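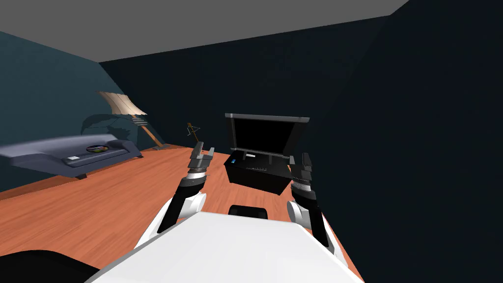 Living room run in the simulator, both arms up, TV cabinet ahead.

Household Robot Tips: When the Grip Lets Go

Last updated 1st September

Most of the mail we get on this page is about dropped things. A two-armed home robot picks up a mug or a remote, carries it halfway across the room, and then the fingers open. Dennis Wanyama had this with his Mestemix in August. It let go of a glass jar over a wood floor, and he spent the evening picking splinters of it out from under the sofa.

The cause was a loose finger pad. The pad had shifted by 2 mm, the hand read that as the object getting thinner, and after a few tries at closing it gave up and opened. The fault log said "grip lost" and nothing else, so he blamed the software and reinstalled it twice.

What to do first

Press the stop button before you go near the arms. Saying "stop" from the couch only pauses the job on the Mestemix, and a paused arm can start again. Then switch off at the base and wait 12 seconds. Hold a raised arm by the forearm while the power goes off. It may sink.

Keep your fingers out of the gap between the pads, even with the power off. Use a wooden spoon handle if you need to push one side open.

Checking the pads

Wiggle each pad with a thumb and finger from the outside. There should be no play at all. Wipe the faces with a cloth dampened with water and a drop of dish soap, then dry them. Do not use furniture polish near the hands. Zawadi Mollel wrote to us from Hastemport after polishing her sideboard with the robot parked next to it, and it could not hold a spoon for two days.

If a pad is loose, tighten its screws by hand until snug and stop there. The Morkby pads sold as spares fit, but they are a little thicker, and you have to run the hand setup again after fitting them.

Try it in the simulator 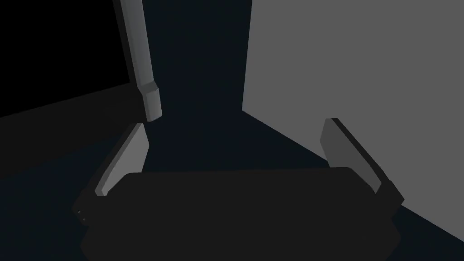

Before you let it carry anything breakable, run the same job in the practice room on your computer. Go slowly and watch how near the fingers come to posts, panels and the sides of tall things. A knock on a fingertip is the usual way a pad works loose to begin with. If the clearance looks tight on screen, move the route over or move the furniture.

The practice room won't show you a worn pad or a greasy one. For that you need a real test. We use a rolled-up dish towel, then a plastic cup, then a full can of beans, all carried over a rug.

How often

The Ostapchuk manual says to check the hands every 2,000 grips. Dennis's had done 1,053 when it dropped the jar, so we would go sooner. Check them once a month, and after any bump you hear. The grip count is under Settings, then Arms, and it goes back to zero if you change the battery – write it down first.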